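# Loan players and the cup: can our club register one after the window closes?

**Bình Hứa** · posted 7/1/26

Hello everybody. I am the new secretary of a small amateur football club in Girnamville and I have a problem with one registration. Our left back hurt his knee in May and he will be out for 7 months. The club Callari offered us a player on loan until the end of the season. The fee is 300 for the loan plus 109 for the papers, and we agreed by phone.

Now their coach tells me that the player already played one cup match for them this season. Can he play the cup for us also, or only the league? And if the transfer window is closed when the papers arrive, is the loan lost? I read the rule book two times but the part about loans is only half a page and it sends me to another part that I cannot find.

Thank you for any help. Please use simple words, I am still learning the terms.

---

**rorkirex_fan**

Cup tied. He can't play the cup for you. League is fine I think. We had the same thing with a keeper from Todorova and they fined us 200, so check first!!

---

**Dilruba Jayawardena**

The answer before mine is probably correct for the cup, but I would like to add some details, as I made registrations for my club for several seasons.

In most amateur leagues a player who has appeared in the cup for one club cannot appear in the same cup for another club. Please look at the word "appeared". In my league, a player who was only on the bench and did not enter the field is still free. Ask Callari for the match sheet of that game and keep a copy.

About the window: what counts with us is the date when the league receives the complete form, with both club signatures and the player's signature. An agreement by phone has no value. If the form is late, you can ask for an exception for a long injury. You will need a letter from the doctor, and the decision took about 7 days in our case.
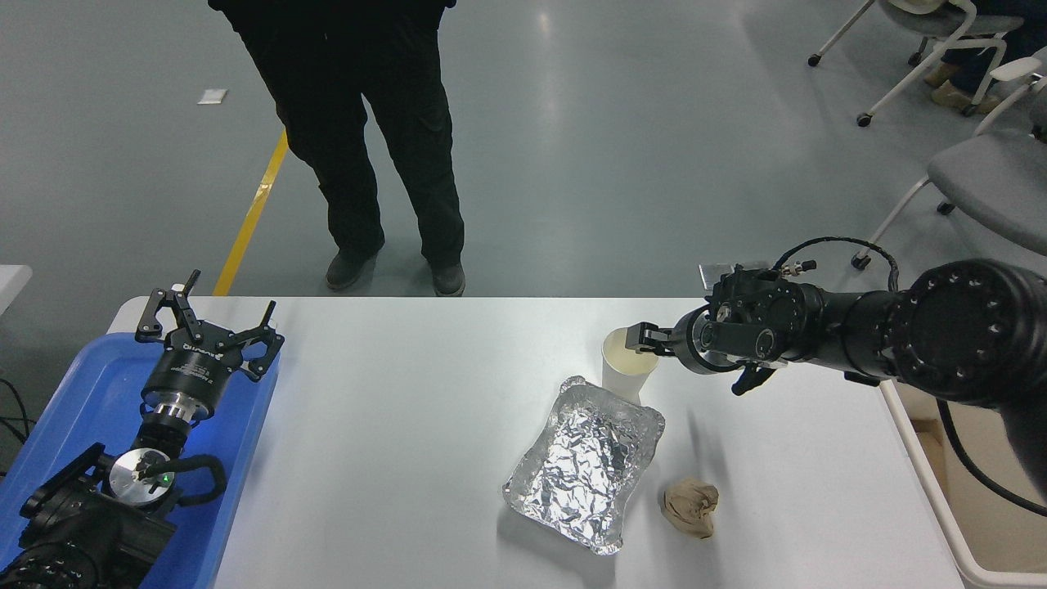

The loan form should also say who pays if the player is injured with you, and whether he may play against Callari. We forgot this second point one year and had a long argument. Also ask him which surface he trained on lately, and look at what he wears on his feet. Dark gray shoes on a smooth gray floor with a yellow line are fine for an indoor session, but your league may have its own rule about studs on artificial grass, and a new player often does not know it. Send it to him together with the form.

One more thing: do not pay the 300 before the league confirms the registration in writing. Write in the agreement that the fee is due after confirmation. A serious club will accept this.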